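Filed under: Grant updates / Community growing

Kakine Community Orchard: where we've got to since spring

Hello again! I'm pleased to say the hedge is in. All of it, all 201 plants, mostly hawthorn with hazel at the lane end (the hazel came late and a bit scrawny, but it's picked up nicely since). The Matheson money went almost entirely on plants and guards, as planned, and I've put the Brikemico invoice in with the paperwork so you can see the stakes came in slightly under the quote.

The water is the less cheerful bit. We'd hoped to have the new tank plumbed in by June and it wasn't working until late August, so we were carrying cans down from the yard most evenings. We lost 4 plums and I'm still cross about it. Tetorer have said they'll swap the leaky valve free of charge, and I'm chasing them for a date.

Apples did well! The old trees by the gate gave us 9 crates, far more than I expected after that windy blossom time, and the juice went at the autumn open day. We ran three pruning mornings as well, always on a Wednesday, and the last one was so full we had to borrow loppers from the allotments next door. I'd like to do more of those next year if you're happy for me to move a little of the publicity budget across (we've hardly touched it – word gets round).

The path to the lower field still floods. I've had one quote for drainage and it made me sit down, so I'm asking for another before I come to you with a figure.

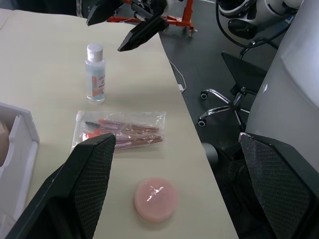
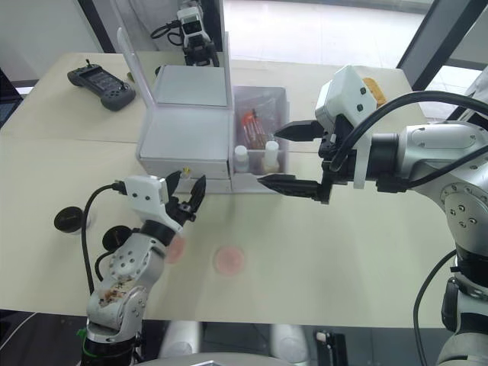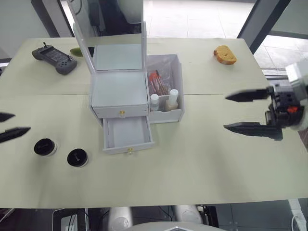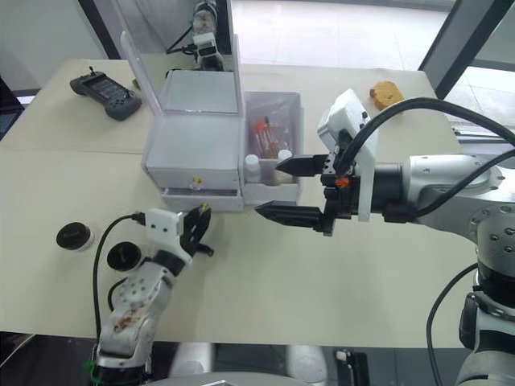
What's next

Replacement plums first, ordered for November so they go in bare-rooted. Then the valve, then a proper noticeboard at the gate, as the present one has swollen and won't shut. I'll send the spending sheet separately once the juice takings are banked. If you fancy coming to see the hedge, wear boots!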